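Jarnham Community Kitchen Program
Progress report to the Plutgate Fund, May

The program has now run for 7 months. We've served some 1,000 lunches from the hall and the numbers have held up over autumn. Most people who come are on their own at home, and many now stay on for a cuppa.

The fit-out money has been spent as agreed. The old benches went first, then the plumbing, which cost more than quoted. We covered the gap from our own savings — the grant was not touched for it.

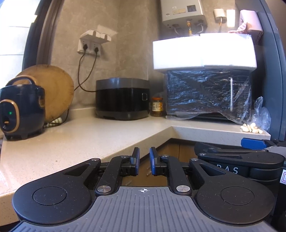

Juraj Koubek has taken over the ordering from Ornura, our dry goods supplier, and has moved deliveries to 7 am so the cooks can start on time. Two deliveries came short in the last quarter and both were credited.

Still to do: the cool room seal, the food safety refresher for three new cooks, and a signed lease for the Paulík Street storeroom. We expect to draw down the final payment once the lease is in hand.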